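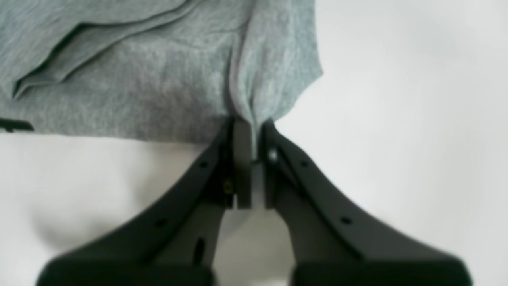
Okwood Opens Clothing Reuse Room

OKWOOD, Apr 26, 2023 – The Melis Clothing Exchange today announced the opening of a sorting and folding room at its Firkard Street site. The room will prepare donated T-shirts, sweaters and children's clothing for families across Okwood.

Staff expect to fold and pack almost 500 garments a week. Cotton shirts will be sorted by size and placed in bundles of five.

"Families should receive clothing that is clean, folded and ready to wear," said Nives Guerra, director of the exchange.

Donations are accepted on weekdays at the Pulard Lane entrance.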